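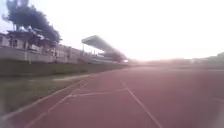
Blog > Odds and ends > Habits

September 11, 2024

6 min read

Deleted Hindex last night. Was stood in the kitchen in my socks waiting for the pasta, did the long press, little wobble, gone. 1,027 days in a row I'd opened that thing. Quick post before work as I said I'd write it down and if I leave it till the weekend I won't.

For those who've missed me going on about it, Hindex is the app where you log everything. Water, sleep, mood, pages read, what you ate, whether you rang your mum. You get a number at the end of each day and a colour. Green if you've been good. I had a lot of green. I was quite proud of the green.

Started it in a bad patch, after the job at Drillevton went, and I want to be fair to it because it did help then. I wasn't sleeping, wasn't eating properly, and having a thing on my phone that said drink some water, go outside, was better than having nothing say it. I'd have told anyone to get it. I did tell anyone. Munther Sleiman got it because of me, and lasted four days, then said it was like living with his old geography teacher.

Anyway. It crept. That's all, it just crept. First it was five things to tick, then you can add your own, so I added my own. Flossing. Post opened the same day it comes. Vegetables, but split into colours. By last winter I had two screens of the stuff and the evening tick-off was taking me a good 20 minutes, in bed, with the light on, next to somebody trying to sleep.

And I'd started fudging. Small fudges. Reading half a page so I could put reading. Glass of water at ten to midnight that I didn't want, then up at three. I once rang my mum from the car park at the big Tesco, for two minutes, and when she started on about the boiler I said I had to go, and then I sat there and ticked it. Sat there in the car and ticked her. Felt sick about that for days, and there isn't a box for it.

So that was probably when. But I didn't delete it for months after, becuase of the streak.

Streaks are a funny thing. I know full well the number doesn't mean anything. If you'd offered me a tenner for it I'd have laughed, and if you'd taken it off me I'd have cried. When I got past 900 I told people! Told the woman at the dentist. She said well done in the voice you use for a child with a shell.

Running was the one that went worst, and running was the bit I used to like. I'm not fast, never been fast, I run with the Lurkton lot a couple of evenings and have done for ages. Used to come home and not be able to tell you how far I'd gone. Fidelina was faster than me, it rained, somebody had a new dog. That was the whole report. Then it went into the app with everything else and got a target, and then I was doing laps of the close at half past nine at night in a work shirt, to get the last bit in. Past the same bins. The neighbour waved the first two times.

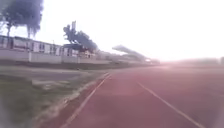 Then in May I got the chest infection and was flat out for over a week, and the app, bless it, sent me a message every evening saying my streak was at risk. I logged from bed. Temperature of I don't know what and I'm scrolling down to put "no" for stretching. You're allowed to put no, it still counts as a day. I remember thinking that was kind of them.

Fidelina Rengifo came round with soup in that week and saw me doing it and didn't say anything. She washed up. Then at the door she asked what was it for, and I said so I can see how I'm doing, and she said well how are you doing, and I looked at my phone. I really did. Looked at it to check.

We've laughed about it since but she wasn't laughing then.

What I'd tell anyone thinking of stopping, for what it's worth:

Export your stuff first if it'll bother you. I did. It comes as a spreadsheet, I opened it once, 851 entries under mood that just say "ok". The rest aren't much livelier. There's one that says "ok ish". I've no memory of that day at all and I'd quite like to know what went on.

Don't tell the app you're leaving, or at least don't read what it says. There's a page with a sad cloud on it.

Tell whoever you live with. Mine said "oh good" so quickly that I've been a bit hurt about it.

And don't get a different one. I'd got as far as looking, on the bus, at a nicer looking one with softer colours and only six things. Closed it again. Same geography teacher, new cardigan.

I've kept the paper calender on the fridge as I'm not a savage and somebody has to know when the brown bin goes. And I've kept a notebook by the bed but with a rule that I don't have to write in it. So far there's a phone number for a roofer and a drawing of a duck.

First morning without it was odd. That's this morning, so I can't claim to be an expert. Woke up, thumb went straight to where it used to be and opened the weather instead. So I know a great deal about the weather. Didn't weigh anything. Had toast, had another toast, stood at the back door in my dressing gown and ate it looking at next door's cat, who was looking at me. No idea how long. Lovely, and then a bit panicky, like when you think you've left your bag on a train.

I'm half expecting to find I don't do any of it now. No floss, no greens, scurvy by Christmas. That's the fear isn't it, that there's nobody in there driving and it was the ticks all along. Munther reckons the opposite, he reckons I'll do the ones I like and drop the ones I don't and that this is what everyone else has been doing the whole time. He's been very smug on this subject. He did do four days though so he's hardly a veteran.

Things I'd like to carry on with: reading, but whole chapters, or none. Walking to the far bus stop. Ringing mum, properly, sitting down, boiler and all. I rang her last night after the pasta and we were on for ages and she told me a thing about my grandad and a goose I'd never heard before. Whole story. I'm not putting it on here as it's hers, but it's a good one, and the goose wins.

Things I'm not fussed about: vegetable colours. Stretching. "Gratitude", which I'd been filling in with "tea" since I don't know when.

Running, don't know yet. I'm going tomorrow and the watch is staying in the drawer. I've told Fidelina she's not to tell me how far it was even if I ask. She says she's never known how far it was. Years I've been running next to her!

Afterwards we're going to Huamán, the little place behind the station that does the chicken and the green sauce, and I'm having the chips as well. Used to take me an age to log that plate. You had to put the sauce in by the spoon, and it's not in their list, so I'd been putting it down as pesto. Three years of pesto I never ate. Somewhere there's a chart.

Right, bus in nine minutes and I've not got shoes on. Will do the post about the shed next, I know I keep saying. If anyone else has packed one of these in, leave a comment and tell me how the second day goes.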